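Filed under: Walls & Surfaces > Wallpaper and Borders

**tackstrip_lou**
Looking for opinions before I buy paper. I have a small workspace at the back of the shop, three walls around a table, and I want to paper it with a scrollwork border. The background is a pale grayish white and the pattern is dark gray. The supplier is Vesidano. I've used their plain lining paper before and it was fine, but I haven't hung any of their patterned stuff.

My question is whether to run the bands horizontally on all three walls or turn them upright on the two sides. The table top is a mottled beige that looks like stone, so I don't want anything too warm behind it. I've gone back and forth on this since March and would like to be done.

**grout_and_about**
Horizontal on all three. If the bands break direction at the corners, your eye goes right to the corner, and corners are where your hanging is going to be the worst. Keep one line going all the way around and it reads as one room.

**pastebucket50**
Disagree. In a small space three walls of horizontal bands feels like sitting in a gift box. I did a sewing nook that way and took it down inside a year. Put the bands on the back wall and stripes on the sides. Same pattern family, same colors, different direction.

I have a setup along those lines now. Back wall has three bands of ornament with the widest one at the top, and the lowest one sits just above the far edge of the table. Side walls have strips of dark damask with plain pale stripes between them. The gray has small purplish accents in it, which you don't notice much in the roll but you do on the wall.
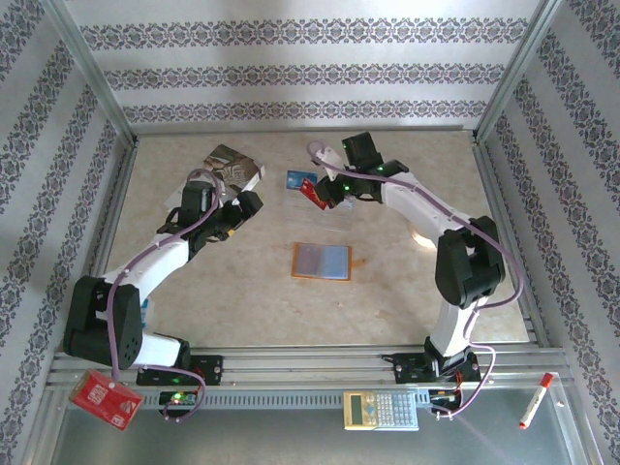
The thing I'd tell you to plan first is the height of the lowest band. Set it from the table, not from the floor. Mine was drawn up from the floor on paper and would have landed half behind the table top. I moved the whole layout up 3 inches before I cut anything. Work out the bottom band, then the top one, then put the middle one where it looks right to you.

**grout_and_about**
Fair enough, but you've got a dark pattern on three sides. Where's the plain area for your eye to rest? I still think it's a lot of ornament for a work area.

**pastebucket50**
The pale stripes and the gaps between the bands are the plain area. You can think it's too much, that's taste. I like it and I'm the one looking at it.

**mrs_plumbline**
Coming at this from the table side. OP, what is the top made of? "Looks like stone" covers a lot. If it's real stone you can wipe paste off it. If it's a printed surface, some of them go dull where you scrub, and you end up with worn patches along the near side where your arms go. Cover it before you start. I use an old shower curtain, fabric side down.

Also get everything from one batch. I ordered 50 feet of border from Hanrahan, ran short, and the second order was a shade darker. It's behind a bookcase now.

**tackstrip_lou**
Top is printed, I'm pretty sure. It came with the shop. I'll cover it.

I priced it both ways. All horizontal is $87 in border plus the background paper. Stripes on the sides means buying full rolls of the damask and only using part of each, so it costs more. How did you do the corners, pastebucket?

**pastebucket50**
Wrapped the background paper half an inch around each corner, then cut the side strips to a plumb line. Don't trust the corner to be straight. I started each side wall on a pale stripe so there was no dark ornament running into the ends of the bands.

**shimmed_twice**
Is anyone still using the Mikmont paste for heavier paper? I tried the Kindus premixed and it slid fine, but I had two seams lift near a window. Could have been me — I was rushing.

**mrs_plumbline**
Mikmont for heavy paper, yes. For border over paper you need a border adhesive, whatever brand. Regular paste over a finished wall is probably why your seams lifted, if that's what you were doing.

**shimmed_twice**
That is what I was doing.

**grout_and_about**
OP, before you order, tape up one length of each in lining paper with the bands drawn on in marker. Leave it for a week. I'll still say horizontal all around, but you'll know by then.

**tackstrip_lou**
Good idea, I have lining paper left over. Leaning toward stripes on the sides now, mostly for the corners. I'll tape it up this weekend and measure the bottom band off the table first.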